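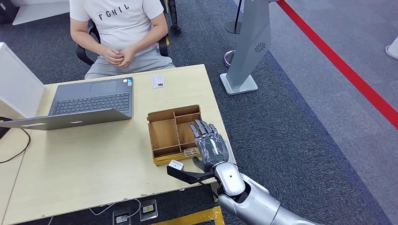
**What does Pillero make?**
Piñatas, to order, for birthdays mostly. We also do the odd retirement and one divorce a year, usually in November.

**How much is one?**
The standard size is $88. The large is $157 and will not fit in the back of a small hatchback with a car seat in it, whatever your brother-in-law thinks. Both prices include the hanging cord and the stick. Candy is extra, or bring your own.

**Can you make it look like a cartoon character?**
We can make a blue dog, a yellow sponge-ish shape or a princess with a very long braid. We can't make the ones with lawyers.

**Can you make it look like my husband?**
Yes. Send two photos, one from the front and one from the side. Please ask him first. We've had a phone call.

**How strong are they?**
You choose when you order:

- **Soft** – for ages 3 and up. Opens with a few taps, or by leaning.
- **Regular** – for grade school. Lasts through most of the guest list.
- **Stubborn** – for teenagers and adults who played softball.

If the ages are mixed, order Regular and send the little ones up first. A ten-year-old who goes first will end the party.

**What about pull-string ones?**
We do those too, at the same price. The ribbons are Binditz, the flat kind that doesn't cut into small fingers. One ribbon opens the trapdoor and the rest are decoys. We mark the real one with a dot on the tag, so that the birthday child can be steered toward it by a grown-up with a good poker face.

**How much candy does it hold?**
The standard takes a mixing bowl's worth of wrapped candy, the large takes twice that. A customer once filled a large with 1016 stickers and nothing else. Her vacuum cleaner has our sympathy.

Skip chocolate in warm weather. Skip hard candy in glass jars in all weather (yes, this came up).

**Is it filled when I get it?**
Only if you tick the box. Otherwise there's a flap on the back, held with two pieces of tape. Fill it the night before, after bedtime, and hide it somewhere better than the hall closet.

**How far ahead should I order?**
Roughly 3 weeks. The glue needs to dry and so do we. If the party is sooner than that, write to us anyway and we'll look at what's on the shelf. There is nearly always a donkey.

**Do you ship?**
Standard size only. The large is pickup only, from the workshop in Hivura, by the side door next to the Messina bakery. If you smell bread you're close. If you're eating it, you've gone in the wrong door, but no harm done.

**My daughter has grown attached to hers and won't let anyone hit it.**
Very common, especially with the unicorns. You can open the flap, scatter the candy on the lawn and let the unicorn retire to her bedroom, where it will shed tissue paper until she leaves for college. If you suspect this in advance, add a plain star to the order as a stand-in.

**Can I get a refund if it breaks?**
Before the party, yes. Send a photo within two days of delivery and we'll replace it.

**Can I change the color after ordering?**
Up until we start gluing. We'll email you the afternoon before that happens. "Whatever she likes when she wakes up" is not a color we stock.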